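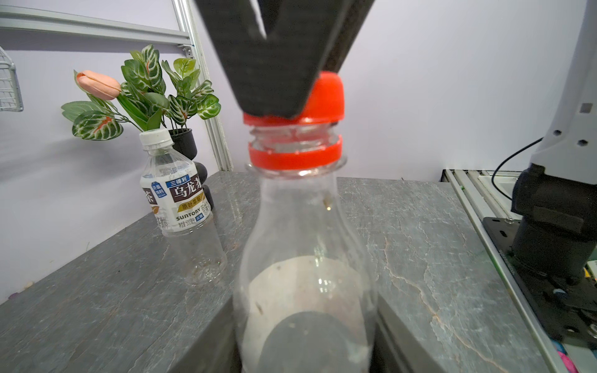

How Does a Robot Know When to Stop Turning?

A robot needs instructions to take the cap off a bottle. These instructions are called software, and they are written by people.

The first part of the software is perception. It studies pictures from a camera and works out where the cap is. A clear bottle is difficult, because the table shows through it. A red cap is easier to find.

The second part is planning. It chooses a path for the fingers, so that they do not bump into anything nearby.

The third part is control. It checks the fingers 120 times each second and makes small changes — a little tighter, a little slower. Once the cap is above the screw threads, turning can end and lifting can begin.

Try it at home: close your eyes and unscrew a cap. What tells your hand to stop?

Comments (2)

Annick Vasseur
My class tried this with mittens on. Much harder.

Nadège Leclerc
Will there be a page on jar lids?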